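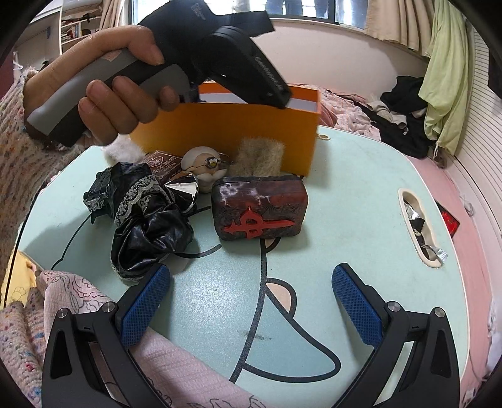
Tidying a small table is my favorite test for a household robot, and I will happily bore anyone at a party about it. Folding towels gets all the attention, and fair enough, it makes a lovely video. But give me a table with a couple dozen unrelated things on it and a machine that has to put them away, and I'll pull up a chair and watch until somebody sends me home.

I've been reading about home robots for years now, mostly at night when I should be asleep, and people keep asking me the same thing: so can they do the chores yet? My answer used to be a flat no. Now it's a no with a long and excited footnote, and this post is the footnote.

Let's start with the easy stuff, because there is easy stuff! A box is wonderful. A box has flat sides and a top edge, it stands up by itself, and if you squeeze it a bit too hard you get a dent and life goes on. A two-finger gripper can pinch the upper edge of an upright box and lift, and you're basically done. The orange one with the white band along its rim is about as friendly as an object gets. If every possession in my home were a box I think I could buy a robot helper tomorrow. (I would also be living in a warehouse, and warehouses are exactly where these machines are already earning their keep.)

Then you look at what's sitting in front of the box, and the mood changes.

Take black satin. It's slippery, it's shiny, it bunches up into a lump with no obvious front or back, and if there's lace trim along one side and a ribbon wandering off from it, the machine has to decide whether that's one object or three. You and I don't decide anything, we just grab it. A robot working from a camera sees a dark blob with bright streaks on it, and the streaks move when the camera moves. Pick it up by the ribbon and who knows what comes along for the ride. Pick it up in the middle and the ribbon drags across the table and hooks the little figurine with the glasses, and now you have a second chore.

I love those glasses, by the way. Tiny wire glasses on a tiny bearded old man are a perfect robotics problem. The figurine is solid and the glasses are practically nothing. Where do you hold him? A person takes him around the body without a thought, somehow knowing that the face is off limits. Teaching "somehow knowing" is pretty much the whole field right now.

And shiny things! Depth cameras have a terrible time with mirrors, and a polished silver cone is a mirror that's been bent into a shape designed to annoy them. Some systems will report that there's a hole there. Some will report that the cone is somewhere behind the table. I read one write-up from a small outfit called Zakix where the arm spent an entire afternoon reaching politely for the reflection of a lamp. I laughed, and then I felt bad, and then I read it again.

Fur is the opposite problem. It's easy to see and nearly impossible to find the edge of. Where does a fluffy tuft stop? The camera says here, the fingers say there, and when the pads close the whole thing squashes down to a third of its size. Usually that's fine, fur is forgiving. But you can't plan a grip on an outline that won't hold still.

Crinkled foil is my personal nemesis, though. It's got the mirror trouble and the squashing trouble together, plus the question that no gripper on earth can answer by feel: is it trash? A foil wrapper with some dark pieces in it might be garbage, or it might be what's left of somebody's snack and they're coming back for it. In my house, clearing that away too soon would start a war. It's tucked down in the handle cutout of the table, too, so the fingers have to come in from above into a narrow oval slot without banging the rim. I'd put that as the hardest pick on the whole table, harder than the satin.

So here's where I think we are.

Hands are better than they were. The two-finger kind with soft, textured pads gets far more done than I expected, and it's what a lot of people have settled on while the fancy five-finger hands get cheaper. Adalberto Magalhães, who I've been trading emails with since November, makes a point I keep stealing: go around your kitchen for a day using only your thumb and one finger on each hand. I did it. I could do nearly everything! Jars were bad, and buttoning a cuff was so bad I gave up and went out with it flapping. But I emptied the dishwasher, sorted the mail, and put away a pile of laundry, slowly and with a lot of muttering. So two fingers can't be the main thing holding us back.

What's holding us back is practice. When I did my thumb-and-finger day, I brought along a lifetime of knowing how cloth slides and how boxes tip. The robot starts from nothing. That's why I've gotten so keen on the approach where a person holds the gripper directly and does the chore with it, with a camera riding along. The machine gets to learn from the view it would have itself, with the same fingers it would have itself, and the person can go work on any table in any bedroom, with the bed and the curtains and the pile of clothes all in the background. You don't have to haul a robot up the stairs. Compare that with the older way, where you'd bolt an arm to a bench in a clean white lab and teach it to move the same four blocks. It got very good at moving blocks.

Adalberto helps out on a hobby project called Notlow, which is collecting exactly this sort of thing, and when he last wrote they had 3,449 recorded pickups. That sounded enormous to me. He says it's a snack. He also says the failures are worth keeping, the slips and the second tries, and that he wishes they'd saved more of them early on instead of deleting anything that looked clumsy. I've been thinking about that one a lot.

The other piece is knowing where things go. This one I go back and forth on. Say the arm can pick up everything on a table, the dark red case with the sword-like emblem, the small brown box, the silver cone, the lot. Great. Put them away where? Half the objects in anyone's home have no correct place except the one in the owner's head. My own shelf has a stapler living next to the good teacups and I'd be furious if it moved. A company called Godora is supposedly working on a system where you walk the robot through the house once and tell it where stuff belongs, out loud, in plain words. I like the idea very much. I also know that I'd get as far as the second drawer and say "oh, just shove it in there."

People write in to remind me that machines on shop floors have been sorting and packing for ages, and they're right. A reader at Cavalcanti (they make bathroom fittings) sent me a long and terrific note about their packing line. They have one arm that handles 27 different parts and it barely ever drops one. Setting it up took months, and every part arrives facing the same way, in the same tray, under the same lights. When somebody opened a blind and the sun came in, it stopped dead. I think about that every time I see a table pushed up near a window, with daylight pouring over something shiny. A home is the blind being open, all day, every day, with clouds.

Money, since I get asked. The handheld rigs are surprisingly cheap to put together if you're patient and own a 3D printer. An actual arm that could use what they teach is another matter, and for something decent I'd guess roughly $2,000 at the bottom end, before you've bought a base for it to roll around on. I have looked at the arms. I have had one in a shopping cart. My sister made me close the laptop.

My current guesses, which you may throw back at me later: boxes and bottles and toys into a bin, soon, and good enough to be useful. Clothes off the bed and into a hamper, a bit after that, since nobody minds how they land. Folding those clothes, longer, even though the videos look great. A cluttered little table with lace and foil and a bearded man in glasses, all of it put back where it lives with nothing bent, I'm going to say years. I'd be thrilled to be wrong!

Next time I want to get into gripper pads, because I've tried four kinds of rubber on a pair of kitchen tongs and I have opinions. If you've built your own gripper, or you've got a table that you think would beat any robot alive, write and tell me what's on it. The stranger the better.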